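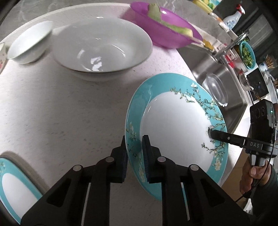 Dinner plate with a turquoise rim and almond blossom pattern.

Rim decoration is the painted or printed ornament on the flat outer border of a plate. The center, or well, is often left plain, as knives wear down color there first. The Astinitz price list of March divides rims into banded and floral types and gives 392 floral patterns.
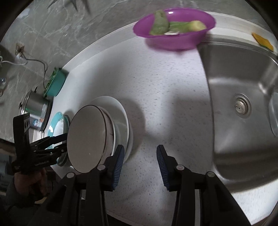
According to Manalo, mixed stacks should be sorted by diameter before pattern, with bowls kept apart from flat pieces.

Banded rims carry a single line in gold, brown or another dark color. The Peven standard band is 2 mm wide and is applied on a turntable over the glaze.

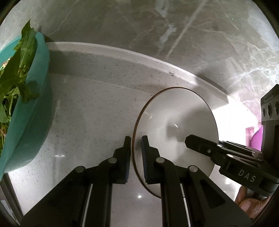

A reader of the Trakora catalog objects that over-glaze bands fade in the dishwasher and should be washed by hand.

See also: Tableware; Glaze; Serving bowl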